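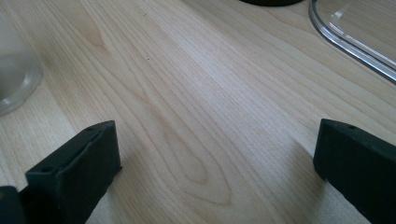
Re: [trekon-players] Refund of Likik founder passes
Sun 12 November

Hello all,

I answer below the quoted part, I hope it is readable in every mail program.

> Has anyone received the refund for the founder pass already? I bought
> mine in the first week, paid by card, and the form on the Trekon site
> only tells me "your request is in review." I don't want to trade the
> pass for tokens. I want the money back. Also, is the Brotetberg map
> still coming, or is this also canceled?

I have received mine, so maybe my case helps you. I bought three passes in June, all with the same account. I sent the form on the first day it was open and the money was on my card 51 days later. It was the full price, but without the network fee. The fee is not refunded, and it is written in the terms under the point "Payments," quite far down.

Please look at one thing before you wait longer. The form has two buttons which look almost the same. The left one is for exchange into tokens and the right one is for the refund. If you pressed the left one, your status is also "in review," and you can see the difference only in the confirmation mail. The subject of mine began with the letter R and then the number of the request. I know of two other players who pressed the wrong one, and both could change it by answering to this mail.

If you paid from a wallet and not by card, the process is different and I have no experience with it. I read in the forum that the wallet must be the same one as at the purchase.

About the map: in the last update from Trekon it is said that Brotetberg is "moved to a later season." I understand this as not canceled, but there is no date. The company which made the landscape for it, Tawfik, does not work on the game anymore, and I did not see a new name in the update. The same update says that 1,078 passes were sold and that 284 requests for refund are finished. How many are still open is not written, and I would like to know this too. I asked support last week and I got only the standard answer.

My personal opinion is that the game itself is good, and I still play it on most evenings. The trading part was never interesting for me. I would have paid a normal price for a normal game, and I wrote this also in the field for comments on the form.

If somebody has a refund to a wallet completed, please write to the list how long it took.

Best regards,
an old player from the second server

3 replies · 0 shares

Recent in this list
Likik client does not start after the update
Which items stay if I give the pass back?
Looking for a group, European evenings
Brotetberg: old screenshots wanted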